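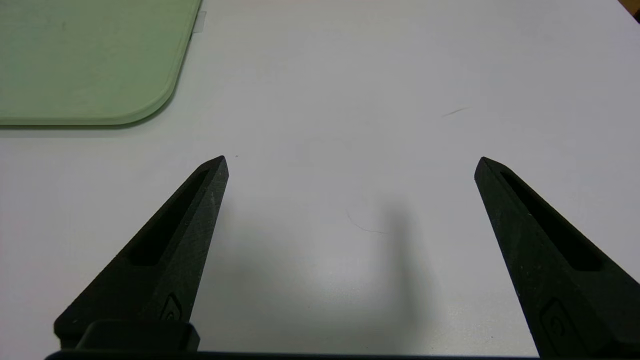

Sunday, March 22, 2020. Starting positions are still my biggest headache with the Sorna set! I went through the wrist video from the first batch and far too many episodes begin with the gripper already parked over whatever it's going to pick up, so the model learns to close its fingers and not much else. I want plenty of starts where the fingers have bare white table between them and the green is only peeking in at the top left corner, so the arm has to go and look for its work. There's also a thin dark hair on the table in that view, and I'm leaving it in the data. (Shahab wants a wipe-down before every episode. I want a robot that doesn't panic at a hair. We'll see who wins.)

Print | E-mail

Counts, before I forget: 281 usable episodes as of tonight, target for this task is 3000, so yes, a long way to go. I threw out seven where I'd started moving before the recorder was running, entirely my own fault, and I've put a sticky note on the monitor that says WAIT FOR THE BEEP. The Honkanen converter choked on one of the long ones again. I split it by hand and it went through, but I'd love it if somebody other than me looked at that script. Elaheh?

New rule for arm starts: pick the next one off the shuffled list, go there, let go of the leader arm for a breath, then begin. I kept cheating by drifting toward the tray while I read the list. It's really hard not to!
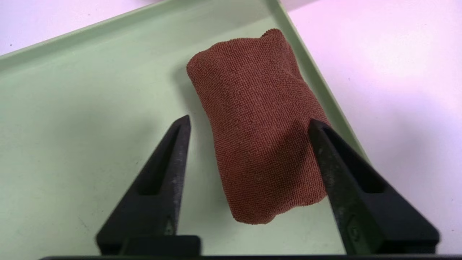
Soft stuff is where I need to slow down and be fussier about labels. With the peach you either have it or you don't, but cloth gives you this long mushy stretch where one finger is touching and the other isn't, and we've been calling all of that "grasp." Take the rolled brown towel: right fingertip up against the fabric, and on the left there's still a strip of green tray between the finger and the towel. I would not call that a grasp. I'm adding a "one-sided contact" tag in Gikik, and a grasp starts only when both fingers are on. Relabeling the old towel episodes is going to be dull, so I'm bringing the good headphones.

I also want some episodes where the operator comes in a bit off center and fixes it, without backing all the way out and restarting. My own corrections look terrible on playback (so much wiggling), but they're the ones I'd keep. Touran did a few last week and hers are lovely, slow and easy to follow. If she has an hour I'd like her to do all the towel corrections.

Layout for the next batch: everything on the tray, basket at the back, both arms live. Head camera stays where it is, please don't touch the clamp.

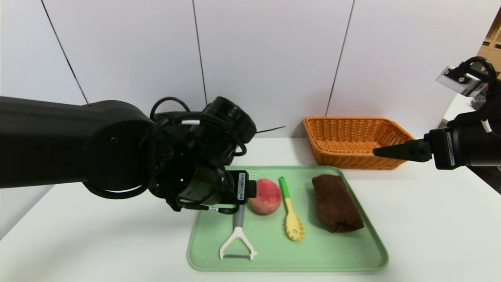
Severino Lorente wrote back that if the basket always sits behind the tray, the model could learn the drop point by heart and never look at it, and he'd rather have fewer episodes with the basket moved than a big pile with it in one spot. He also asked whether the right arm gets picks of its own or only helps out.

Fair on both counts. I'll move the basket every ten episodes or so, left, right, and turned, and write the position in the episode note. As for the right arm, up to now it's mostly been waiting its turn, and I do want it picking. Peeler and pasta server first, either arm, whichever is closer. Towel stays with the left until the new tag is working.

To do: shuffled start list, longer this time. Ask Setareh if the Plirnby drive has room, it was nearly full in December. Converter script. Episode 1782 in the old numbering has no wrist video at all, find out why.

Print | E-mail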